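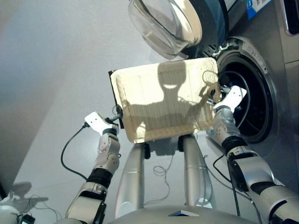
Home | Projects | Reports | Contact

Skastano two-arm build: progress report, December

Where we are

The build can hold a tray at the washing machine in the Olmedo Street workshop. Both arms close on the side edges and bring it up to the open drum. I wouldn't call that doing laundry, and I'd ask that the Gallondale newsletter not call it that either.

We logged 46 tray lifts this period. The log records whether both grippers stayed shut, so it flatters us. It has no column for whether any washing ended up where it should, and I want one added before the next payment is discussed.

What I'm not convinced by

The application promised unloading into the tray with no one standing by. Every lift so far had a person at the stop button. The right gripper has to reach into the drum opening to keep its hold, and I don't trust the clearance at the rubber gasket. The Trestine planning software reports a clear path each time. It said the same on the two occasions we heard the gripper touch the ring.

Cabling is still a nuisance. The wrist cables hang in long loops and there is more of it coiled on the floor. A proper harness was due last period and has slipped again. That one is my fault.

The tray is a plain cream one with raised edges, already a bit worn. The arms may only cope with this tray. We haven't tried another.

Money

Spent to date: $1245, mostly on gripper plates and replacement cable. No request for more at this stage.

Next period

- Harness on both arms, tied back from the door.
- 5 full unloads with towels, all recorded, failures included.
- A second tray of a different width.

If the towel runs go badly I'd sooner drop the laundry task and keep the arms for bench work than stretch the grant over another winter.

2 comments | 5 shares

Contact the workshop | © Skastano | Back to top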